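Print this article
E-mail this article

Testing grippers at the breakfast counter

Kanyarat Chareonsuk has spent most of June comparing two-fingered grippers, and she does it over a kitchen counter. Her group at Pikbridge builds handling cells for small caterers. The customers wanted to know which gripper copes best with food and tableware, and she did not trust the data sheets to tell them.

"A data sheet gives you force and stroke," she says. "It doesn't tell you what happens next to the rim of a plate."
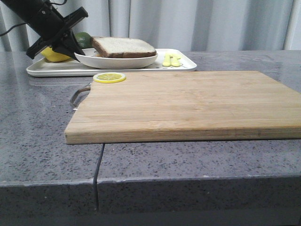
The gripper open at the left end of the tray, near the fruit.

The comparison covers two models, the Bolero and the Nutel, on the same arm with the same controller. Each gripper gets 200 attempts, split between fruit, bread and cutlery. Chareonsuk resets the counter by hand between runs - slow work, she admits, but she wants to see every failure herself.

The Bolero was faster on fruit. The Nutel dropped less bread. Cutlery gave both of them trouble, and most of the failed picks so far have come from there.

"Two handles side by side are hard," she says. "The fingers want to take both. You have to come in at an angle, and then the wrist camera loses the edge you were aiming for."

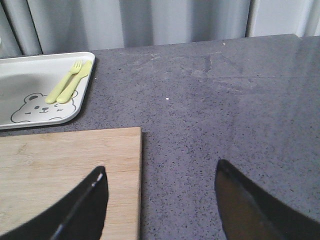 Wrist camera view with the fork and knife lying together on the tray.

Her colleague Hamish Harawira looks after the cameras. He tried three wrist mounts before settling on one made by Rebane, and he keeps a fixed camera on the workspace as well. The wrist view is better for the last few inches, he says, and the fixed view is better for working out what went wrong. Glare off the stone bothered him more than anything else.

"We lost 19 runs to reflections in the first week," Harawira says. "I changed the exposure and that fixed most of it." 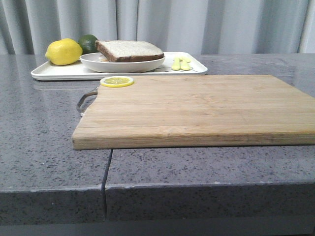

Does a team need both cameras to compare grippers fairly?

Harawira says one fixed camera is enough to score the runs, but the wrist camera saves a lot of time when tuning the approach.

Scoring is kept simple. A pick counts if the item leaves the surface and is set down where it should be, undamaged. Chareonsuk marks bread separately, for crushing. A slice lying flat on the cutting board, like the thick one at the back right, has to be taken by its crust, and there the Nutel's softer pads helped. An egg on top of the bread, as on the plate at the left, changes the job again, and she has not scored any of those runs yet.
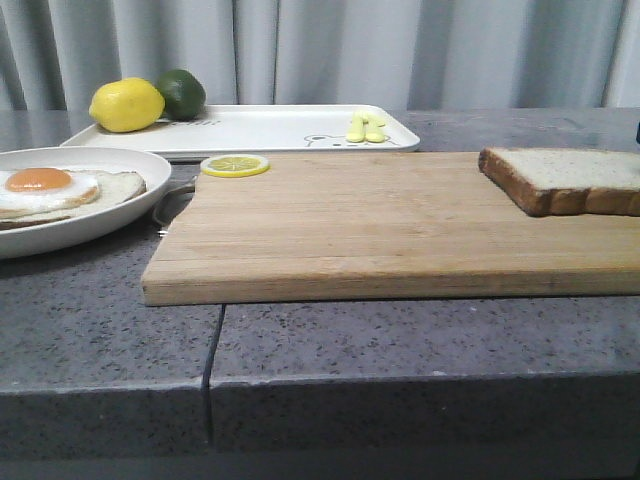

Chareonsuk has 31 runs left with the Bolero and expects to finish by Friday. She would not name a winner before then. "If you only handle fruit, I know what I'd buy," she says. "With bread I'd wait for the numbers."

Related items
Choosing finger pads for soft goods
Wrist cameras: mounts and cable routing
One controller, two arms: notes from Pikbridge
Reader letters: grippers and wet produce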